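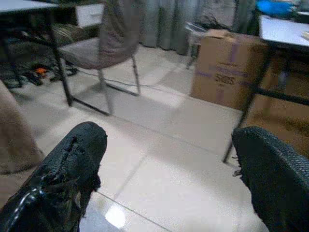
What the wrist camera sees between the two fingers. Note the fraying on the left one.

May 25, 2019

I have been wanting to write this post for weeks, and now I finally have a result worth showing you!

If you've been following along, you know I've been trying to get an arm to learn picking from demonstrations, using nothing but the wrist camera. No overhead view, no depth sensor, no markers stuck on anything. The policy gets one small color picture and has to decide where the hand should go next. I call the project Cloltisel, after a typo I made in the first config file and never fixed.

The trouble all through spring was that it worked beautifully near the table where I recorded the demos and fell apart everywhere else. Turn the base a little, so that the camera looks past the table legs at the curtain and the boxes, and the hand would wander off as if it had spotted something fascinating over there. I blamed the learning rate (I always blame the learning rate). Then Isla Mudgway came by, looked at my plots and asked what the network was using to tell where the hand was.

Good question! So I started covering parts of the picture with gray patches and measuring how much the predicted motion changed. Cover a patch of floor and you get a small wobble. Cover the background and you get a bigger one, bigger than I liked. But cover the fingertips and the prediction goes completely to pieces. The network was leaning hard on the fingers, which makes sense, they're in every single picture and they're the only thing that stays put while the rest of the world slides by.

And that led me to the covers. I wrap the fingers in a black textured sleeve for grip, and the sleeves wear. The left one has a torn top edge with strips hanging off it, and the right one has loose threads on the inside. My early demos were all recorded with fresh sleeves. My tests weren't. I had changed the look of the most important thing in view and then spent a month tuning everything else.

The fix is almost embarrassingly simple. During training I now paste random scraps along the finger edges — little dark slivers, different every time — and I shift the brightness of small spots so that shine on the tiles or on a finger doesn't matter so much. I also swap in backgrounds from other parts of the room. Same network, same 195 demonstrations, 4000 training steps, and that's it.

Then I ran 15 trials with the worn sleeves, with the base turned to a new angle for each one. The old policy managed 7. The new one got all of them but two! I ran the old one again because I didn't believe the gap, and it did slightly worse the second time.

Caveats, because Digby Katene will email me if I leave them out. It's one arm in one room. I added the scraps and the backgrounds at the same time, so I can't tell you yet which did the work. My hunch is the scraps, but the patch test says the background matters too, and I've been wrong about this thing since day one. The two misses were both cases where the hand came in too low and pushed the object away before closing, and I don't think any amount of pasting will cure that.

Next up is training with each change on its own. After that I want to try a sleeve in a totally different color, with no new demos at all, and see if it holds up. Digby is betting against it. I'd like to have the code cleaned up and posted by September, if I can untangle the part that loads the data, which at the moment only I can run, and only from one folder.

If you have a wrist camera setup of your own, try the gray patch test on it. It took me one evening to write and I learned more from it than from all my loss curves. Tell me what you find in the comments, especially if your fingers turn out to matter less than mine did.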